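Pludimitz Second Floor
Room Safety Checklist, April round

Walked by: Valentina Bravo
Comments by: Remo Holzer, where marked RH
Start: Tuesday, 9:15 a.m.
Marks used: OK / FIX / ASK. "Sort of" is no longer a mark. You know who you are.

1. Doors and ways out

1.1 Main door opens fully and closes by itself. OK
Comment: It closes by itself with real conviction. Mind your coffee.

1.2 Rear exit clear on both sides. FIX
Comment: Clear on our side. On the stairwell side there are flattened boxes from Dralinetti, leaning on the wall in a tidy stack, as if tidiness were the question. Moved during the walk. Please don't bring them back.

1.3 Exit sign lit. OK

1.4 Walking lane at least 85 cm wide, door to rear exit. FIX
Comment: It is if you walk sideways past the coat rack. The rack goes to the wall side.
RH: It was on the wall side. People park their coats where the hooks are nearest. I'll move it again.

2. Overhead and hanging things

2.1 Nothing hanging at head height in a walking lane. ASK
Comment: The yellow straps come down on a diagonal and hang slack. A strap is either in use or it's put up. I'd like somebody to tell me which, and then I'd like it to be true in May as well.
RH: Will ask who hung them. My guess is that everyone will say it was before their time.

2.2 Ceiling fixtures secure, no flicker. OK

2.3 Mirror and glass panels: no cracks, no sharp edges. OK
Comment: No cracks. Plenty of fingerprints, at a height that rules out children. If you're new, give yourself a day to learn which part of the back of the room is the room.

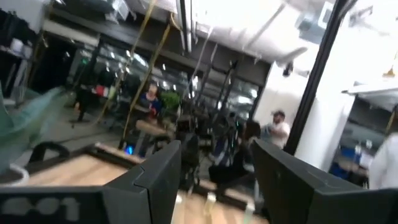
Item 2.1: yellow straps, with the small leafy plant in the background.

3. Floor

3.1 Dry, no loose mats or curled edges. OK

3.2 No cords across the lane. OK
Comment: First time since I took over the list. I checked it twice and then went looking for the trick.

3.3 People working low down can be seen by people walking by. ASK
Comment: We have a steady habit here of sitting or crouching on the floor to get at things, often in dark clothes. I have no objection to the floor. Say "down here" when you hear steps.
RH: Agreed. I have stepped over colleagues and it ages you.

4. Tables

4.1 Top clean, no splinters, edges smooth. OK
Comment: The striped wooden top is in better shape than anything I own at home. Ran a cloth along the front edge and nothing snagged. Next oiling is with Poltodeck, who also did the last one.

4.2 Top stable under a firm push. OK

4.3 No drinks. OK
Comment: None at 9:40. I came back at 10:30 and there still weren't any, so either the sign works or word got around.

4.4 Plants in a pot that can't drip on the wood. ASK
Comment: The snake plant is healthy, upright and stiffer than most of us before lunch. It lives near the back edge of the table, and I'm leaving it there on one condition: water it at the sink, let it drain, then bring it back. Wood that gets a white ring keeps it.
RH: It needs water maybe every few weeks. Right now it has several admirers with no shared calendar. I'll tape a card to the sink.

4.5 Small loose items go into a bin or box at the end of the day. FIX
Comment: Small white things on pale wood disappear very well. The next place they turn up is under a shoe. If it's smaller than your thumb, it gets a home.
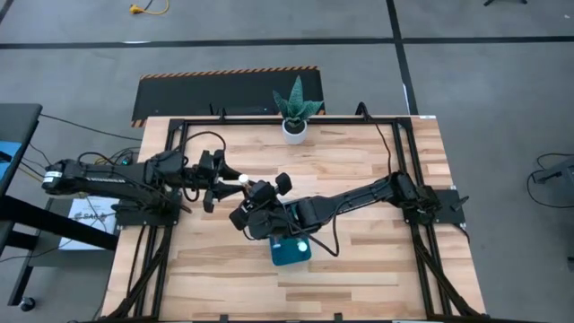
Items 4.1 and 4.4: wooden top, with the snake plant by the back edge.

5. Bottles, tablets and anything that looks like medicine

New section this round. I'd hoped to get through my working life without it.

5.1 All pill bottles capped. OK
Comment: The caps are on. Credit where due.

5.2 Nothing that looks like medicine left out when the table is unattended. FIX
Comment: A see-through bottle with white tablets in the bottom is medicine to anybody walking by, whatever it is to you. That goes for the yellow-green one toward the front and for the small pale teal one that has wandered off to the rear edge. The cleaners can't be expected to guess, and neither can a visitor with a headache.
RH: Could we keep them in the locked cabinet from Khasawneh? It has an empty shelf and a key that works.
VB: Yes. Sign the sheet on the inside of the door when you take them out.

5.3 Contents known and written down. FIX
Comment: I asked what was in them and received confident answers that didn't match. One sheet, in the cabinet, saying what each bottle holds and who put it there. Until the sheet exists nobody opens, tastes, shares or "just checks" a tablet.

5.4 Bottles kept back from the edge. ASK
Comment: Small round bottles roll. The rail along the far side may stop one, but I'm not putting my name to that.

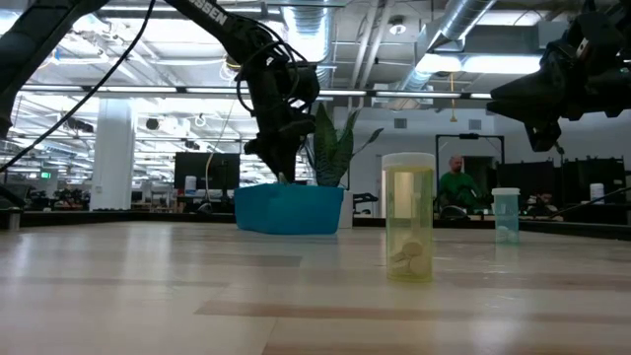

6. Fire and first aid

6.1 Extinguisher in place, pin and seal present. OK

6.2 First-aid kit stocked. FIX
Comment: Plasters low again. Someone is taking the good fabric ones and leaving the ones that fall off in a breeze. Reordered a box of 300.

6.3 Eyewash bottle in date. OK

6.4 Nothing stacked within 600 mm of the heater. FIX
Comment: A backpack. Warm, and not labeled. It's at the front desk.

Open items and who has them

1.4 coat rack – RH
2.1 straps – RH to ask, VB to follow up
4.4 card at the sink – RH
5.2 and 5.3 cabinet and sheet – VB, by 6 p.m. the day of the walk
6.2 plasters – ordered
6.4 backpack – its owner, whenever they miss their lunch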